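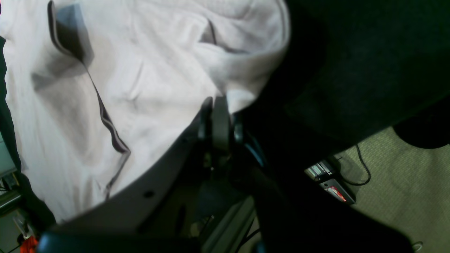 The Salinas robotics club says its arm will fold laundry by May. I have my doubts. So does Biljana Ristić, who coaches the team and signs for the parts. They have logged 297 tries with shirts, and she would call maybe 50 of them folds. "The rest are piles," she says. The club has spent $3,738 so far, and the students want another $800 for the Hurkby finals. A shirt takes me ten seconds, and I'm not good at it.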